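From: Margarida Marinho
To: stemotham-household@ list
Date: Thursday, November 29, 2018
Subject: Re: [stemotham-household] How long do you keep paper?

On the list, Tiago Magalhães wrote:

> I'm going through my late aunt's papers and would like to know what
> other people do. She kept everything. There are gas bills from an
> apartment she left in the eighties. There are manuals for appliances
> that I'm fairly sure were stolen. My sister says shred the lot, my
> brother-in-law says scan the lot, and neither of them has offered
> to come over.
>
> My real question is about my own stuff. I have no system. I have a
> drawer. When the drawer won't close I take out a handful from the
> top and put it in a different drawer. I'd like to hear from people
> who have found a way of living with household paper that doesn't
> need a scanner, a subscription or a personality change.
>
> Also, does anybody keep receipts? All of them? Where?
>
> Tiago

Tiago,

First, my sympathies about your aunt, and about your brother-in-law. Everyone who says "just scan it" is picturing somebody else doing it. I bought a scanner in a fit of virtue one September and scanned our papers for two evenings. I now own a folder on a laptop called Scans, containing files called Scan and Scan (copy), and I also still own the paper, as I wasn't going to throw it out until I had checked the files. I have not checked the files.

So I can't speak for scanning. I can tell you what we ended up with after that, and you can take whatever part of it suits you.

We have four folders. That's the whole system. They are the cardboard kind with an elastic, and they are called House, Money, Bodies and Machines. Bodies is medical, and the name has caused one awkward conversation with a plumber. There used to be a fifth, Miscellaneous, and within a month everything we owned was in it, so it had to go. If you take one thing from this message, don't have a Miscellaneous. It will eat the others.

House gets the lease or the deed, the insurance, anything with the county's name on it, and the paint colors. I'm serious about the paint colors. We have a wall in the hallway that was touched up from memory and looks like a map of somewhere.

Money gets tax returns, bank letters that seem to mean it, and pay records. I was told different numbers of years by different people, all of them very sure of themselves, so I asked the woman who does our taxes, and you should ask whoever does yours. Whatever she says, I add one year, on the grounds that I don't trust my own labeling.

Bodies gets vaccination cards, prescriptions for glasses, dental estimates, and the letter about my husband's knee. Pets are bodies. We had a debate over whether the cat belonged in House and I lost, or won, I forget which.

Machines is where I have opinions. I used to keep every manual in every language it came in. The manual for our toaster was thicker than the toast. These days the manual goes in the recycling as soon as the thing works, and what I keep is the receipt, stapled to a half sheet with the model number in large writing. You never need page forty of the manual. You need the model number, and you need it while you are lying on the floor with a flashlight and a man named Doug is on the phone asking you to read it off a plate facing the wall.

That brings me to why I keep receipts at all. When our dishwasher went, the repair quote came to $923, which is more than I'd have guessed the dishwasher thought of itself. I had the receipt. It had another two months of cover on it. I would like to say I found it at once, but this was in drawer days, so it took an afternoon and I found it inside a church cookbook. Still, it was there. I've been a believer ever since.

On the question of where it all goes: anywhere you can reach without moving something else. We first had the folders on top of the wardrobe, which meant a chair, which meant that things to be filed waited on the chair, which meant there was no chair. Now they live at the desk. The tray for unfiled mail sits in the kitchen, where the mail is opened, and one of us empties it when it gets tall enough to lean. 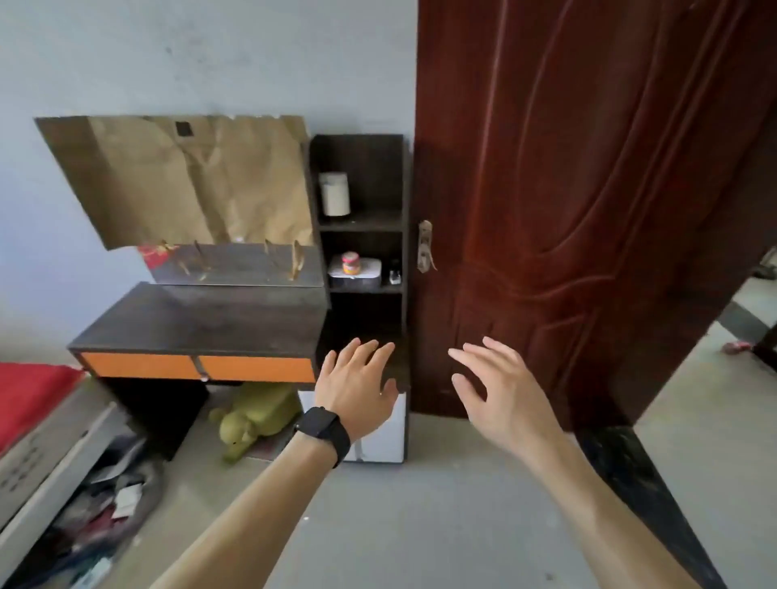
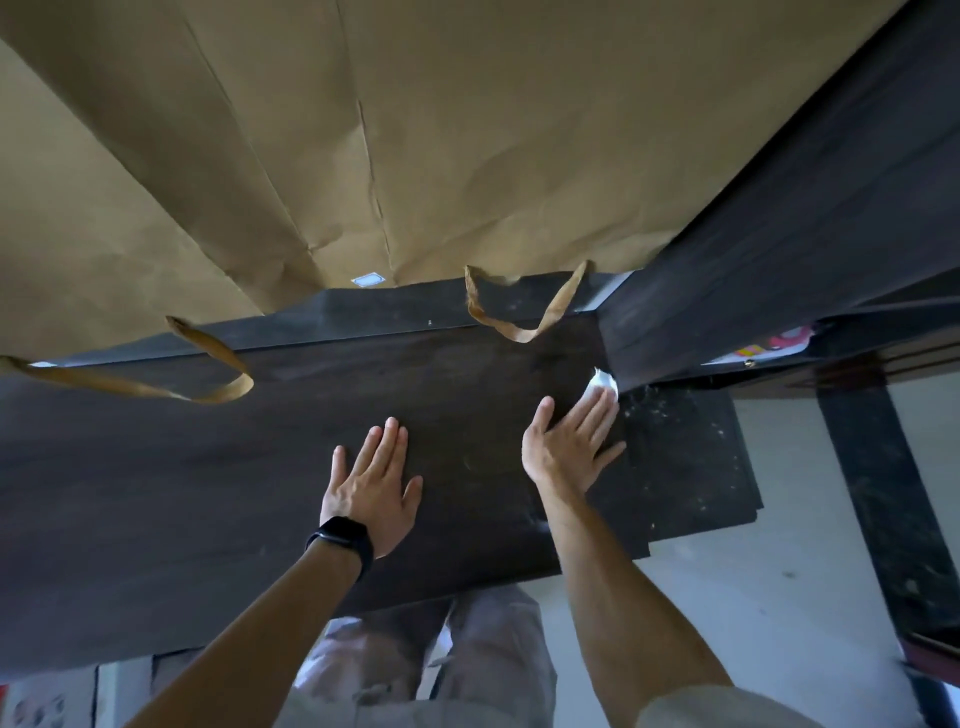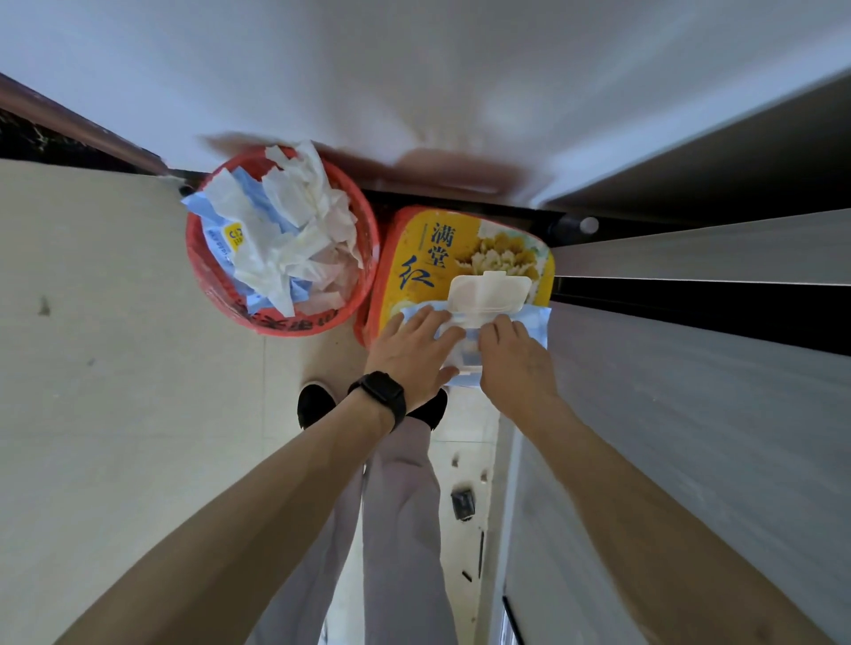

Desk and shelf unit, paper bag, pack of wipes.

Now, receipts. No, I don't keep them all. Groceries, never. Clothes, until the tags are off and it has been through the wash once. Anything with a plug, yes. Anything that was delivered by two people, yes. Shoes I keep out of spite, having once been told by a shop that they couldn't possibly be theirs.

One warning, which I got from this very list some years ago and ignored. A lot of store receipts are on the shiny paper that fades. I opened Machines last winter looking for the one for the vacuum cleaner and had a perfectly filed, perfectly blank strip stapled to a half sheet. It could have been for anything. Photocopy the ones that matter, or write the date, the price and the store on the half sheet in ballpoint. I do the second, and my handwriting is now the weak point in the process.

As for your aunt's papers, I went through something like it with my father's and would go at it in a different order today. I began at the beginning. It seemed respectful. It meant I spent my freshest hours on the electric company and got to the letters when I was tired and cross and had started tossing things by the fistful. Start with whatever has handwriting on it. Pull all of that out and put it somewhere safe, and don't read it yet or you'll be there until spring. Then find anything official: births, marriages, property, military, pensions. Then look inside the envelopes. All of them, even the ones from the bank, even the ones that say "empty" on the front. My father had put a bond in one that said "string."

After that the gas bills can go, and you'll be glad to see them do it. Keep one. I don't have a sound reason for it. I have one of my father's, with a sum in the margin where he has checked their arithmetic and found them correct, and has written "OK" next to it, as if they'd been waiting to hear.

Shredding: check whether the library in Catterall is still doing its free day before you buy a machine. They used to let you bring two boxes. We do own a small shredder, and what it mostly shreds is its own reputation. It takes five sheets according to the lid, fewer according to the shredder. For anything that's only a bit private I tear off the corner with the account number and let the rest go out with the cardboard. I'm aware that somebody on this list will write in to tell me about identity theft, and I look forward to it, as I did the last time.

For your own drawer, my suggestion is not to sort it. Close it, or lean on it until it closes. Start the folders from today's mail, and when you need something old, dig it out of the drawer and put it in a folder once you've finished with it. After a year, what's left in the drawer is what you never needed. I haven't had the nerve to throw mine out, I should say. It's in a box in the closet marked "drawer." It has moved house with us, from the place on Cotia Street to where we are now, and at no point has anyone opened it.

And the personality change. You asked for a way that doesn't need one, and I'd say this comes close, apart from the ten minutes on the first Sunday of the month when the tray gets emptied. We do it with the radio on. My husband reads each thing aloud in the voice of the company that sent it, so it takes twenty. The water company is Scottish, for reasons he won't discuss.

Two questions back, if you have the patience. Did your aunt keep the envelopes with the stamps on, and if so, would you ask around before they go out? My neighbor collects and would be over with tweezers the same day. And does anyone here know whether Grornum still make the folders with the wide elastic? Ours have gone slack, and the ones at the drugstore have a plastic button that comes off in your hand the first time you mean it.

Let us know how you get on with the bills.

Margarida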